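Section 4 covers moving save data and digital games from an older Heo console to the Heo 2. Complete Section 3 (network and account sign-in) before you begin. The steps apply to system software dated 7 May 2026 or later. Consoles that have not been updated since February show a different menu order; see the note after step 3.

## 4.1 Before You Start

You need the following:

- Both consoles, each connected to power
- One network cable, or a wireless network that both consoles can join
- The same Tulla account signed in on both consoles
- Enough free storage on the new console

A Heo 2 with the standard drive has 436 GB available to the user. Games that do not fit are skipped and listed at the end of the transfer. They can be downloaded later from the library.

> **Caution:** Do not start a transfer while a game is updating on either console. Pause or finish all downloads first.

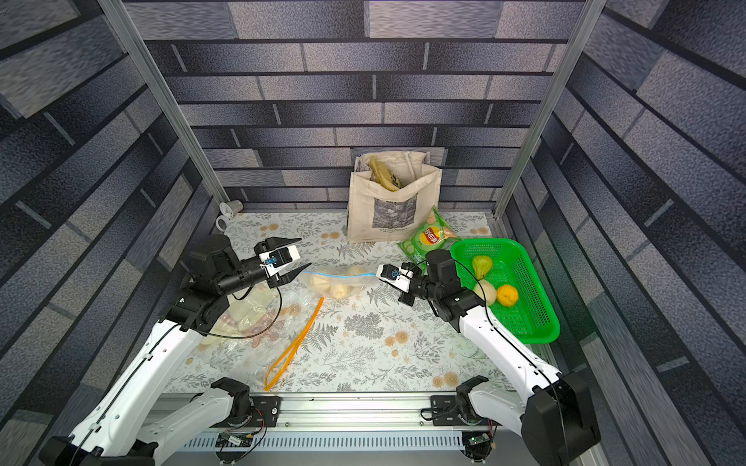
*Two robot arms over a floral-print work surface*

## 4.2 Connecting the Consoles

1. Turn on both consoles and sign in to the same account.
2. Connect the network cable between the LAN ports. If you are using wireless, skip this step.
3. On the new console, open **Settings > System > Move Data**.
4. Select **Receive from another console**. A pairing code appears.
5. On the old console, open **Settings > Storage > Send Data** and enter the code.
6. Wait for both consoles to show **Linked**.

**Note:** On older system software, **Move Data** is found under **Settings > Account > Backup**. The remaining steps are the same.

If the code expires, select **New code** on the receiving console. Entering the wrong code five times locks pairing until the old console is restarted.

## 4.3 Choosing What to Move

1. Select **Save data**, **Games**, **Captures**, or any combination.
2. To leave out a single game, highlight it and press the left shoulder button.
3. Check the total size at the bottom of the list.
4. Select **Start**.

Save data is always sent first. If the transfer stops during the games stage, the saves already on the new console are complete and can be used.

Some titles keep their saves on the publisher's server. *Plukau* and *Hetville Racing* both do this, and neither appears in the save data list. Sign in from the title screen of the game to restore progress.
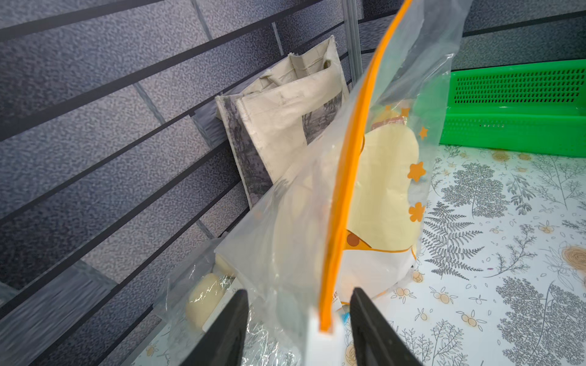

*Clear zip-top bag with an orange seal strip, held between two gripper fingers*

## 4.4 During the Transfer

A wired transfer of 148 GB takes 2 hours under normal conditions. Wireless transfers take longer and depend on signal strength. The time shown on screen is updated once per minute.

- Do not unplug either console.
- Do not remove an expansion drive.
- The controller may be turned off. The transfer continues.
- Rest mode is disabled on both consoles until the transfer ends.

> **Caution:** Loss of power on the receiving console while the indicator blinks amber can damage the game database. If this happens, follow **Rebuild Database** in Section 9 before trying again.

## 4.5 After the Transfer

1. Select **View results** and check for skipped items.
2. Start one game and confirm that your save loads.
3. Set the new console as your primary console under **Settings > Account**.
4. Keep the data on the old console until step 2 has been done for each game you play. 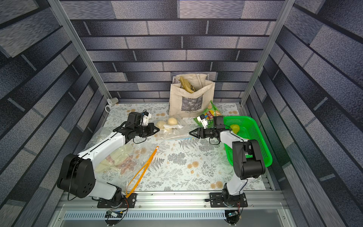 Mieke Van Wijk

Captures are sorted by date. A capture folder holds up to 1,985 files, and any extra files are placed in a second folder with the same name and a number added. Clips still being edited on the old console are not sent. Export them first, then run the transfer again with only **Captures** selected.

To remove the link between the two consoles, open **Move Data** and select **Forget console**. This does not delete any files.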